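Visit to the Cronin Centre, Skellness

Our parent group went to the speech and language open morning at the Cronin Centre in July. Doors opened at 9.30 and the car park was full by ten.

The centre takes referrals from Skellness and Tresavum and saw nearly 600 children last year, 355 of them under school age. Waiting time for a first appointment is 4 months.

We sat in on a talk about late talkers and children who stammer. The speaker covered shared reading, giving a child time to answer, and what happens at a hearing check. Questions were mostly about school support and bilingual homes. The therapists advised parents to keep using both languages.

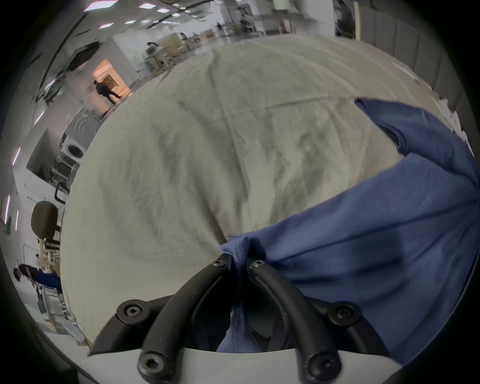

Blue cloth on a white sheet.

Tea was served in the Lidia room afterwards. Leaflets can be ordered from the front desk, extension 3020. The next open morning is in the autumn.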